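4.2 Are the chores done yet?

Short answer: no, but I'm more cheerful than I was in February. We ran 792 attempts on Zernlow, and cupboards were where I lost most of my sleep. A door with a recessed pull gives you so little to hook a finger into (try it in oven gloves and you'll see what I mean!).

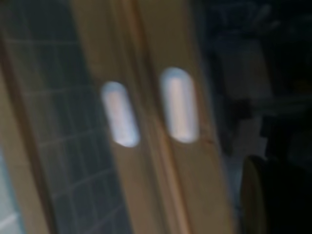 Figure 7. Wooden doors with oval recessed finger pulls.

Vsevolod Dovhaniuk objected, on reading our draft, that a door is hardly a chore, and that we ought to score the whole job of putting things away. Fair enough, so we did, and the success rate fell from 91 to 67 per cent. Most of the damage came from boxes and drawers, where the arm has to judge how deep an opening goes

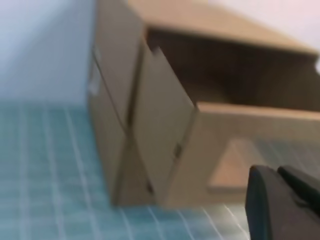
and then commit to a reach before it has a decent view of the inside. I'd happily trade a faster arm for a better guess at that point. The Femari planner guesses early and sticks to it; Bunis dithers, but recovers more often. Plain wiping and approach moves look easy by comparison, and I'd have called them solved. 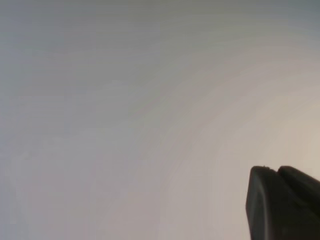
Adebisi disagreed, writing back that a blank surface gives the planner nothing to measure against, and that our easy cases deserved a table of their own. They now have one, in Section 4.3.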